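Neren Repair Room: progress report to the Wedar Fund
Second period, to the end of April
Prepared by Mirjana Petkov

Dear all at Wedar,

Thank you for your patience with this report, and for the kind note that came with the second payment. I had meant to send you something shorter this time, but it has been a busy few months on the computer side and I would like you to know where your money has gone, so please bear with me (a cup of tea may help).

What we set out to do

You will remember that the grant was for getting donated desktop computers back into use for households in Neren that have none, and for teaching local people to do a fair share of that work themselves. We promised 40 finished machines by the end of the year and a small group of trained helpers who could carry on after the grant is spent.

Where we are now

We have finished 17 machines so far. Each has been opened, cleaned, checked, given a fresh system and sent out with a screen, keyboard and mouse. A further seven are on the shelf waiting for drives, and I expect them to go out quite quickly once the next box of parts arrives. That leaves us a little behind where I hoped to be. The slow part was the beginning, when we were taking in whatever people brought us, and some of it was really only fit for spares. Ilir Angelovski, our lead technician, has since written a one-page list of what we can accept, and it hangs by the door where donors can read it before they unload the car. It has saved us a great deal of carrying!

The Wednesday evening sessions are well settled now. We start at half past six, and most people stay until Ilir turns the lights off. The first hour is always spent with the side panel off and no tools in hand at all, just learning what the parts are called and which cable goes where. I was doubtful about this at first, as I thought people would want to get stuck in, but it has made everyone a good deal calmer about the inside of a computer, myself included.

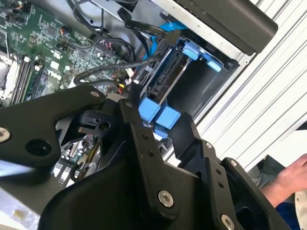
Inside one of the desktop towers: a green Dell motherboard, the memory slots at its left and two blue SATA cables running down towards the drive bay.

The cables have turned out to be a larger subject than we had planned for. Ilir likes every lead to be traced from one end to the other before anything is unplugged, and he asks the group to put a paper tag on each one. It takes ages the first time. By the third session most people can do it without looking at their notes, and we have had far fewer machines that refuse to start after being put back together. Memory is the other thing we check on every tower, as several came to us with modules that were not pushed home properly, and a firm press until the latches close was all they needed.

What we have spent

The largest item was replacement drives, bought from Vevero, who let us return three that failed our tests and sent new ones without any fuss. After that came the workbench mats, wrist straps, screwdriver sets and cleaning supplies. Rent on the room at Bárány House has stayed the same. We have not yet touched the money set aside for delivery, as families have mostly been able to collect, and I would like to ask whether part of it could be moved across to memory. A good number of the older towers are perfectly sound but painfully slow, and a bit more memory would make them much nicer to use.

What comes next

Over the summer we will finish the seven on the shelf and begin on a batch of office towers promised by the college. We also want to put together a small printed guide for the families, with large type and plain words, covering how to start up, how to shut down and who to ring when something goes wrong. Two of our helpers have offered to run a session by themselves, with Ilir close by, and I am looking forward to that very much.

If you could let me know about the delivery money before we place the next parts order, I would be grateful. You are always welcome to drop in on a Wednesday, and there is usually cake.

With warm thanks,
Mirjana Petkov
Neren Repair Room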